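Subject: Re: Sorting bench at Gwilliam
Date: 10/01/2018

The small tangled pieces are still the slow ones. A bead bracelet is easy to grip, a clear plastic chain in a heap is not.
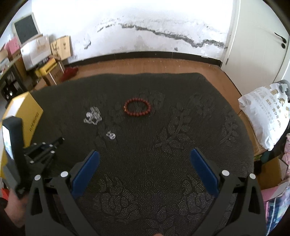 What changes for staff

Hours stay as they are until the end of October. The Dedik line will take the 810 plain items a shift, and the clear plastic stays with people — at Celley too. Two bench jobs become checking jobs, on the same pay. Training is 10 hours, paid.

On the Garna list, someone wrote:

> We were told the bench would go over to the machines by
> spring. Is that still the plan? Some of us have done this
> work for years and would like to hear it before the rota
> goes up.

No, that plan was dropped. The new rota goes up with names left blank, so put yours down for checking if you want it.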